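The pleasure of a plain board

July 24, 2021

Pick up a piece of maple in a timber yard and you may wonder what the fuss is about. It's pale, it's heavy for its size, and next to a slab of walnut it can look a bit shy. Then you tilt it to the light and the whole surface starts to move!

I fell for it at Jurar, a timber yard tucked behind the old canal sheds at Brarau, where I went one wet morning in February to buy two shelves and came home with 17 offcuts. Most were too short for anything sensible (I've made eight of them into bread boards, and my relations are bracing themselves for Christmas).

What I love is how much of the tree's life stays in there. A knot marks the place where a branch once grew. Streaks can come from minerals drawn up out of the soil, and the ripples that guitar makers pay so dearly for are simply fibres that grew in waves. You can't order it from a drawing. You have to go through the stack, board by board, and it's a lovely way to lose an afternoon.

If you're tempted, start small and buy a piece you like looking at. Sand it with the grain, wipe on a thin coat of oil and leave it overnight. I still get up early to look at mine.

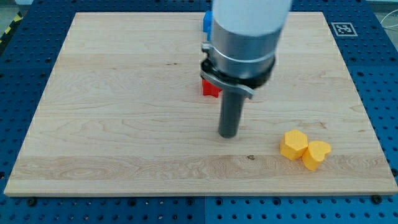 Wavy grain, darker streaks and one small dark spot on a pale board.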